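Print | E-mail
Reading time: 2 min

4.1 Tidying as a benchmark

Moving groceries from one container to another is a chore most four-year-olds can do and few will. We gave it to the Sundel arms for 75 trials (Figure 1).

Figure 1. Two-arm station with filled tray and empty basket.

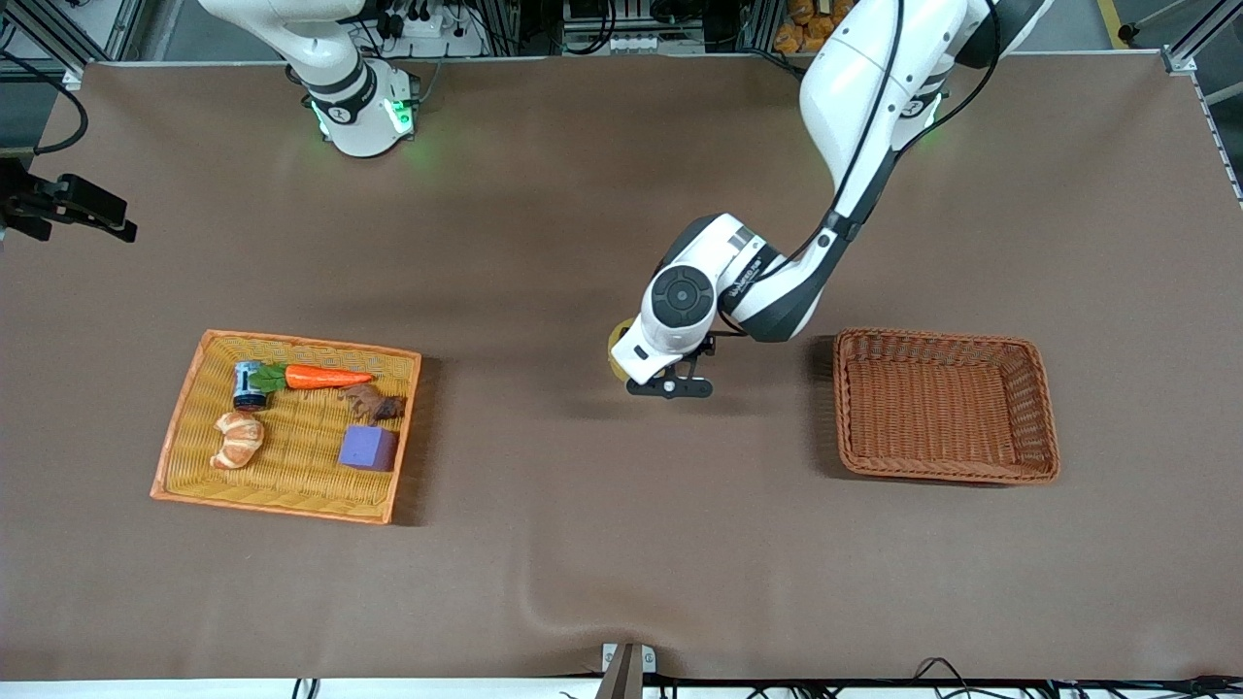

4.2 Packing

Shop-floor work is supposed to be easier, the shop floor having fewer opinions. The Droltton planner still spent up to 400 seconds on one approach -- long enough to do the job by hand and resent it.

Basket and tape from the wrist view:

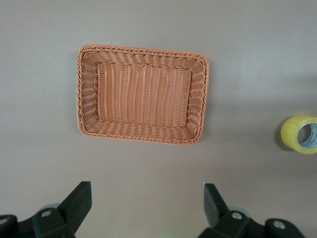 Savchuk objects that speed is the wrong measure, and that a slow machine working overnight is still a machine working. We report both.

Print | E-mail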